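Shared workshop: spring changes at Hikside

The Hikside shared workshop goes back to its longer hours in April. The doors open at 7 in the morning and the last machine booking ends at 8 in the evening. Members who hold a key fob do not need to do anything. Anyone whose fob stopped working over the winter should bring it to the front desk and have it reset.

Bench fees stay the same. The deposit on the large clamps goes up to $60 per set, after several sets came back with missing pads. Deposits are returned when the clamps are checked in.

The lumber rack by the loading door has been cleared and relabeled. Offcuts without a name and a month on them were moved to the free bin. The rack now has 106 marked slots, one per member, and there is a short waiting list. Please keep boards inside your own slot and off the floor, where they block the dust hose.

The Pumitz drum sander is back after its bearing was replaced. It takes stock up to 24 inches wide. Glued panels should cure overnight before they go through, and all squeeze-out has to be scraped off first. Hardened glue ruins a belt in one pass, and belts now cost more than they did last year.
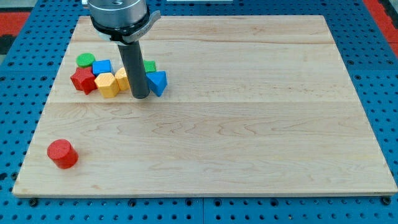
Niilo Kallio

For members making cutting boards, maple is still the easiest wood to get locally. Rathjen has it in short lengths at the yard on the north side, surfaced on two faces. Check the strips for twist before you buy, and let them sit indoors for a week before gluing. Finish with plain mineral oil, two or three coats, wiped dry between coats.

Aminu Okoro will run the beginner glue-up class again. It covers jointing edges, clamping and flattening with a hand plane. Sign up on the sheet next to the first aid cabinet. Bring safety glasses and closed shoes.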